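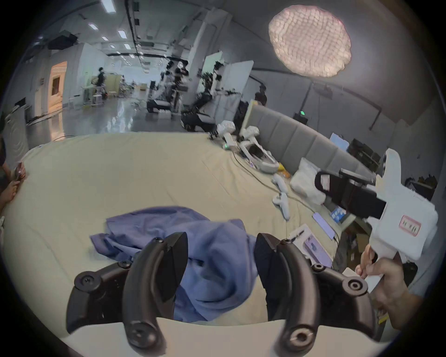

Tastunura Cloth Group

proslow-vs-rurska-cloth

Handheld gripper comparison, cloth only. Two devices, same hall, same operators, same cloths. README is rough, will clean up when v2 goes out in September.

What this is

Short episodes of a person picking up, pinching, dragging and folding soft stuff with a handheld gripper. Proslow is the black one with the curved fingers. Rurska is the white one with the handle and the black module on it. We wanted to know which fingers cope better with thin fabric before we buy more of either.

Not a benchmark. No policy training done on it yet on our side.

Contents

episodes/ one folder per episode, video plus gripper width
labels.csv device, cloth, task, keep/drop
dropped.txt episode ids we threw out, with a reason code
calib/ one file per device, redo these if you swap fingers

800 episodes recorded, 139 dropped. Dropped ones are listed but the video isn't in the download. Width log is 20 Hz for both devices, video is whatever the camera gave us, see the header of each file.

Setup

Cloth goes on a light colored cover, one device per hand or one per person. Blue crumpled cloth for the pick task, lavender-blue t-shirt for pinch and fold. Spare units and controllers stay on the cover next to the work, so expect them in view. Same for phones, cables, people walking by. If your model needs clean backgrounds this is the wrong set.

Sessions are split by day. Sat 3 June is the only one with the old Proslow calibration, use calib/proslow_old for that day or the widths will be off.

Tasks

pick: close on any part of the cloth, lift, let go
pinch: grab one small fold, pull a bit, hold
drag: move the cloth across the cover without lifting
fold: edge to edge, one fold only

Pinch is where the fingers matter most. On the Proslow you want just the tips on the fold and the shirt pulled taut, like below. Go in deeper and the fabric bunches up between the fingers and the width reading is useless.
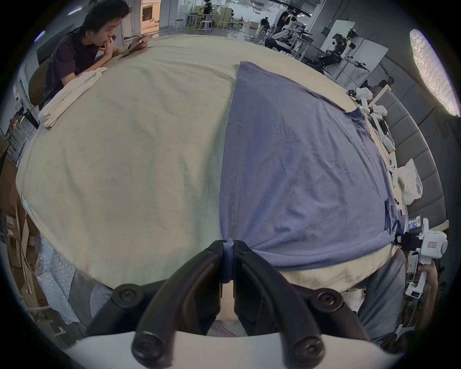 Notes so far

Proslow: good on thin fabric, tips meet nicely. Wide base gets in the way at the edge of the table. Finger screws work loose, check them every session. We didn't at first.

Rurska: easier on the wrist, people asked for it by name. Misses small folds more often than Proslow, fine on anything thick. Drag is about even, havent split it by cloth yet.

Episode 88 is labeled Proslow and is a Rurska. Will fix in the next labels.csv, for now patch it by hand.

Loading

Run martens_load.py on the root folder. It reads labels.csv first and skips anything marked drop. Crashes if calib/ is missing, no nice error message, sorry.

Known problems

- timestamps drift between the two devices, dont align them frame by frame
- hands and bystanders are visible, blur before you publish stills
- fold task has no success label yet
- a few episodes start with the gripper allready closed

License

Research use only. Ask us before you pass it on.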